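4. Vindura auf dem Spieltisch einrichten

Vor dem ersten Bespannen alles lesen, dauert fünf Minuten. Gilt für Vindura Filzauflage mit Unterlage Prandeck. Für Langat-Tische siehe Abschnitt 6.

1. Platte abwischen, trocknen lassen. Kein Öl, keine Politur.
2. Prandeck-Unterlage auslegen, glatte Seite nach unten. Überstand rundum 100 mm.
3. Filz darüber, von der Mitte nach außen streichen. Nicht ziehen!
4. Ecken einschlagen, Klammern von unten. Abstand höchstens 124 mm, an den Ecken enger.
5. Über Nacht liegen lassen, dann nachspannen.

Achtung: Klammern nie durch die Kante setzen — Filz reißt dort sofort ein. Risse sind kein Garantiefall.

Hinweis: Falten nach dem Auspacken sind normal. Dampf aus ca. 300 mm Entfernung, Bügeleisen nicht direkt aufsetzten.

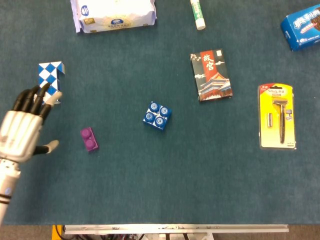 Abb. 4: Blaugrüner Filz, darauf Spielzeug und Haushaltsgegenstände, u. a. ein blau-weißes Schlangenpuzzle.

4.1 Pflege

Krümel absaugen, kleine Düse, niedrigste Stufe. Immer in eine Richtung. Flecken sofort abtupfen, lauwarmes Wasser, nicht reiben. Rotwein und Tinte: Gimik-Reiniger, vorher an verdeckter Stelle testen.

Vorsicht: keine Gläser ohne Untersetzer. Keine Kerzen. Knete und Wachsstifte gehen nicht mehr raus.

4.2 Abnehmen

1. Klammern mit flachem Heber lösen, lange Seiten zuerst.
2. Filz auf Rolle wickeln, Flor nach aussen. Nicht falten.
3. Trocken lagern, nicht neben der Heizung.

Ersatzklammern im Beutel zu 200 Stück, Bestellnummer siehe Rückseite.

Stand: 20. Februar 2020, Bearb. T. Owino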